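Rullix opens towel lending service for small guesthouses in Prado

PRADO, April 13, 2022 - Rullix, a laundry and linen company, announces the opening of its towel lending service for guesthouses, hair salons and small sports clubs. The service is called Ulon and it starts with 25 customers in the Prado district.

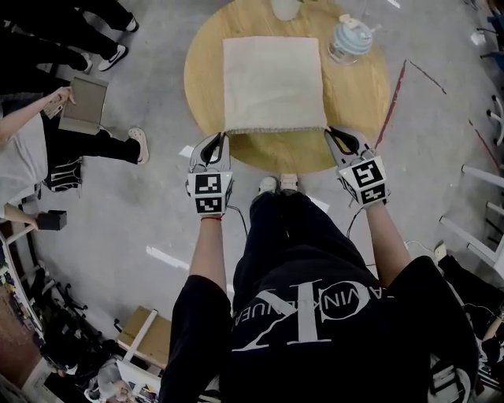

What the service includes

With Ulon, a guesthouse does not need to buy its own towels. It receives a fixed number of clean towels every week and gives back the used ones on the same visit. The monthly price covers washing, drying, folding, delivery and the replacement of towels which became too thin.

The smallest plan has a minimum period of 3 months. After this period the customer can change the number of towels or stop the service with a written notice. There is no charge for the delivery boxes, but they must be returned.

One fold for all towels

Before the opening, Rullix asked its future customers what they would like to improve in their present linen supply. Many answers were about the folding. Towels came in different shapes from one week to another, and the staff had to fold them again before they could put them on the shelf or on the bed.

For this reason all bath towels of Ulon are delivered in one shape, a flat square. The border is laid straight along one side, so that the guest sees an even edge. The folding is done on a table, one towel at a time, and the corners are brought together before the towel goes on the pile. A customer with narrow shelves can ask for a long fold instead - this must be written in the order form.

The towels

The first stock of the service is 676 bath towels and 367 hand towels. All of them are in light colors, which can be washed together and are easy to check for stains. Customers who wish a darker color, for example hair salons, can order it from June.

Rullix asks its customers not to use fabric softener if they wash a towel themselves between two deliveries. Softener makes the cloth less able to take water, and it remains in the towel for several washes.

How to order

Orders are accepted at the Rullix counter in the Grurkum building, where samples of both sizes can be touched and compared. New customers receive a trial box without payment. The trial box contains bath towels and hand towels, a price list and the order form.

About Rullix

Rullix washes and repairs linen for hotels, restaurants and private homes. Its laundry and its folding room are both located in Prado.

Contact for press: Rullix press office, Grurkum building, Prado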